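We use cookies to remember your preferences. Accept all | Manage settings

3.2 Seams, hems and the matter of the heathered knit

Folding advice is mostly written for shirts that lie flat, and the knits in our study rarely did.

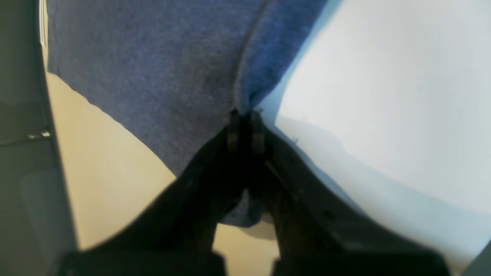 Figure 4. Blue-gray heathered knit drawn to a point, with a slightly raised seam running down toward it. A few loose fibers show along the hem.

Laiba Naqvi objected, on reading a draft of this section, that a seam is the last place any sensible person would fold from, and that her own sweaters had survived years of being rolled up and shoved in a drawer. We take the objection seriously, having seen the drawer.

Our participants were nonetheless fond of seams. Of the 127 people who kept a laundry diary for the Rullach household study, 94 said they looked for a seam or a hem before doing anything else with a knit. The others reported starting "wherever," a category we had not planned for and eventually had to add to the coding sheet.

The appeal is easy to understand. A seam makes a ridge, and a ridge can be found by touch while watching television, the setting in which almost 600 of the recorded folds took place. Heathered cloth gives the eye little else to go on: the flecks look much the same in every direction, and several diarists confessed to folding a garment neatly along a line that had nothing to do with its shape.

Gathering was the other common habit. Diarists pinched the cloth at one spot, lifted, and let the rest hang while they considered their options. Tanko Ogundipe's coding scheme calls this a "pause grip" — the diaries call it "giving up for a minute." We counted it as part of folding when a fold followed within 2 minutes, and as storage when the garment went onto a chair.

Chairs are treated in Section 3.3.

14 shares | 3 comments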